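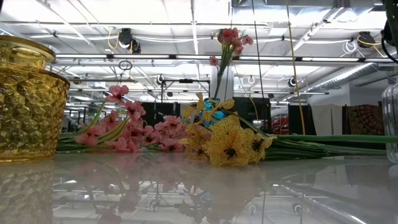

Progress since the May report

Work on Lucero moved from single stems to mixed bunches. The test table now has pink and yellow artificial flowers and glass vessels of different sizes and colors, among them an amber vase with a faceted surface and a small turquoise one. We chose glass and a glossy tabletop on purpose. The depth estimates we used in the first phase failed on both, and the Tramton site has a lot of both.

Gifty Quansah and Kevin Usuga recorded 217 demonstrations of picking up a stem and placing it in a vase. Two were dropped because the camera clocks had drifted apart. The remaining ones have been labeled by Firouzeh Shokri, with the start and end of each grasp marked by hand.

Wrist camera and blur

The fixed view gives the policy a usable picture of the table for the whole task. The wrist view is less reliable. During fast moves between the stems and the vases, many wrist frames carry color and direction of motion but no outlines.

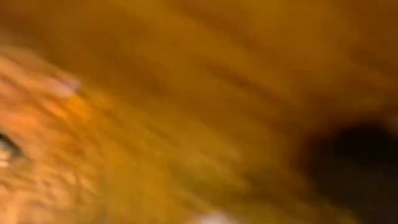
Wrist camera frame with heavy diagonal motion blur.

Our first training runs treated these frames like any other, and the gripper tended to close early. Margareta Ilie has added a sharpness score to each wrist frame. When the score is low, the policy leans on the fixed view and the joint readings. Early closing is now less common, but we haven't run enough trials to put a number on it.

Thin stems that lie across each other are still a problem. The policy often picks up two at once.

Next period

We will hand-check 2,000 wrist frames against the sharpness score and set the cutoff from that. Kevin will try a shorter exposure with brighter lighting at the table. The Punix gripper pads are on order.

Contact for questions on this report: Nana Ametepe, project lead.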